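News from the two-hand build

Work on the Flarach hands continued through August in the shared workshop. As many of you know, we test every task in simulation before we let the real fingers move, and this month the task is small: take one gray block from the table and put it in a desk organizer. Halldóra Blöndal has prepared the model, and it loads without errors on the old computer near the door.

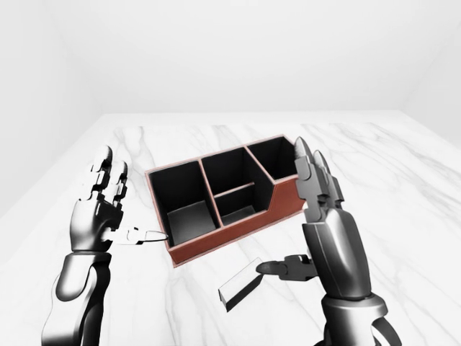 The simulated hands on either side of the four-compartment organizer, with the block still on the table.

The thumbs are now our main question. Halldóra ran the program 36 times with different starting angles for the block, and she keeps the results in the Hviid folder, where all members can read them. The log of the last run has 1303 lines, so please bring patience. For the real hands we still need tendon cord and two small bearings. If you have some left from another project, please put them in the box marked Flarach.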